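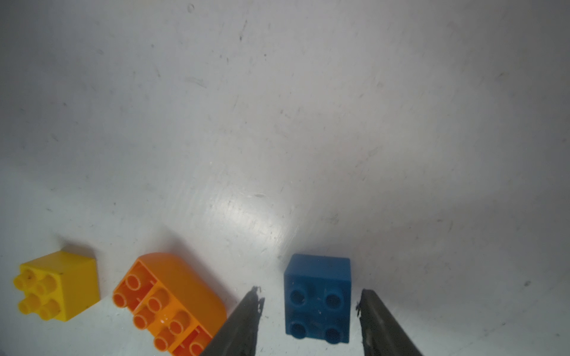 Blue block lined up between the fingers, yellow and orange on their sides.

04/08/2021

Quick one, I'm behind on everything. People keep asking for our bench rules so I'm typing them up before I lose the paper copy again.

Log every run. Even the bad ones. Especially the bad ones, Mateo threw out 13 aborted grasps in October and we spent ages wondering why the numbers looked so nice.

Check the fingertips before you start. If a tip is chipped, write it down with the run number. Swap both fingers together, never one. Līga Priedītis wanted a hard limit so we picked 4000 cycles. Arbitrary? Yes. Works ok so far.

Shiny things get there own sheet.

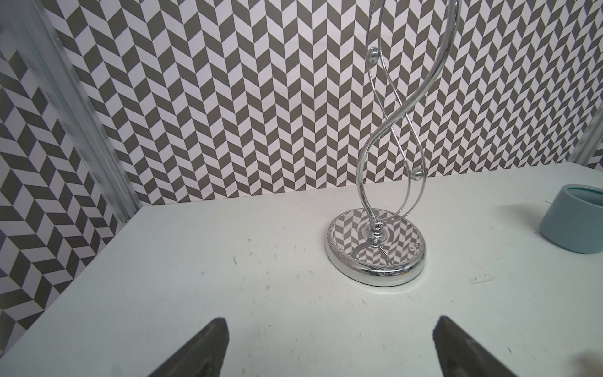

Chrome, glass, polished anything. Depth goes weird on them and you can't average those runs in with plastic toys. So seperate sheet, separate success rate, and slow the approach down. I use 15 percent speed. Agudelo says that's cowardly. Fine.

Hands out while the arm is live. No "just nudging it." Stop, nudge, restart, new run number. We're at 403 runs under this rule and I still catch myself reaching in.

Wrist camera view: look at it before run one. Save a still every session. 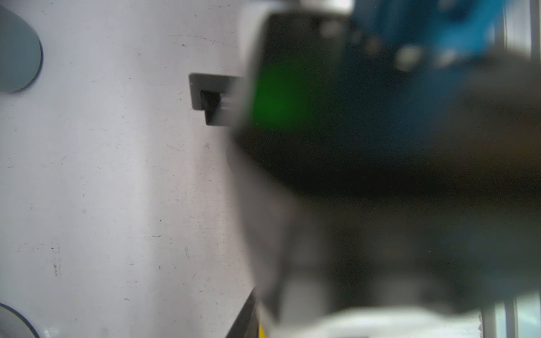

Wrist view. Scuffed panel and bracket on the left, gripper hardware very close on the right.

Still to write: cable checks, and who gets to edit the speed file. Plarnier sheet needs redoing too. More when I have an hour.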